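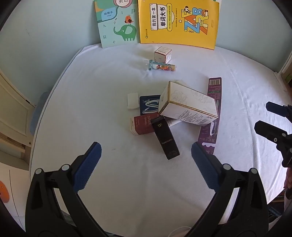
Pile of small packages on a bed sheet, seen from the gripper. The slim black TOM FORD box points toward the gap between the fingers.

How to compare finger pads on a hand-held gripper
Posted 12 October 2019 in Olum bench notes

This page covers a side-by-side test of two pad sets, the Unex ridge pad and the Tarnia grid pad. You need one gripper, both sets, a hex key and a pile of small boxed goods. Allow over 20 minutes for each set.

Step 1. Fit the first set. Loosen the pivot screws, swap the pads, and tighten until the fingers move freely without side play. Close the jaws by hand and check that the tips meet.

Step 2. Lay out the items on a soft surface. A mattress gives under the fingers, so you can reach under a thin box without jamming the tips. Mix shapes: flat cartons, a card pack, a soft packet. Let some overlap.

Step 3. Start recording in Aryee and hold the gripper still over the pile for 3 seconds. The software uses this to set its zero.

Step 4. Pick each item four times. Go in from above twice and from the side twice. Lift, hold, and set it down clear of the pile. Write down every slip, including the small ones where the item turns but does not fall.

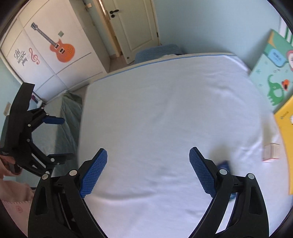 Grid-textured pads open over the sheet, second gripper at left.

Step 5. If you work with two grippers, run the left and right hands separately first. Passing items from one to the other comes last. Keep the idle gripper out of the path of the working one.

Step 6. Change pads and repeat with the same items in the same order. Wipe the new pads with a dry cloth before you start.

Reading the results
Compare slips by item type. In our January runs, the ridge pad did better on stiff cartons and the grid pad did better on soft packets. Glossy card was close. Throw out any run where the zero drifted, and do it again with the screws checked.

Next page: Setting jaw travel in Aryee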